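3. Demonstration Setting and Procedure

3.1 The open day

The public demonstration was held at the Lakness building on 6th February, as part of the annual open day of the Vurari program. Visitors entered the laboratory in small groups and stood behind a rope on one side of the workstation. Over the course of the day 398 visitors signed the register at the door, against a planned capacity of 500. Each group stayed for 15 minutes and was then led to the poster hall, where the questionnaire described in Section 4 was handed out.

The task shown to visitors was the handling of ordinary kitchen items on a tabletop by a two-armed system. Household items were preferred to industrial parts because earlier visits, held in April of the previous year, had suggested that guests judge a robot more readily when they know the objects well. The table layout for one of the sessions is given in Figure 1.

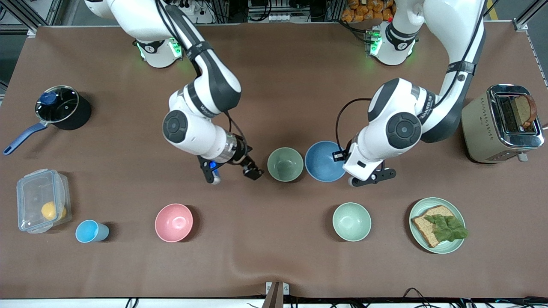 Baltazar Esquivel
Kofler Institute for Applied Automation, Lakness

Figure 1. The two arms over the table, with the grippers near the pair of bowls in the middle. Bowls, a lidded saucepan, a toaster and a plate with bread and lettuce share the work area.

3.2 Role of the presenter

One presenter spoke during each session and a second staff member remained at the stop button. The presenter followed a written script of 2 pages, which named the task, stated the speed limit in force, and invited questions at fixed points. Presenters were told not to predict the outcome of a grasp before it was attempted. In the April visits such remarks had raised expectations, and several guests later rated a slow but correct motion as a failure.

Bowls received particular attention in the script. A bowl offers a thin rim and a curved wall, and the approach must be chosen so that the fingers meet the rim cleanly. Guests often asked why the gripper opened so far before moving in. The presenter answered by referring to the view from the gripper itself, in which the fingers stand well apart on either side of a mint-green bowl.

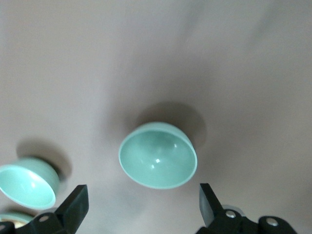 Anow Reports on Public Robotics, Issue 15, p. 398

The close view proved useful for groups standing at the rear, who could see the arms but had little sense of the distance between finger and rim. Questions put after the close view was discussed dealt more often with sensing and control - in particular, with how the system decides which of several similar bowls to approach. Questions put earlier in the session were mostly about speed and safety.

3.3 Record of the sessions

The second staff member noted each question in the order in which it was asked, together with the stage of the script that had been reached. No names or ages were recorded. Notes were typed on the same evening and checked by the presenter of the session concerned. Where the two accounts differed, the question was kept but was left out of the counts by topic reported in Section 4.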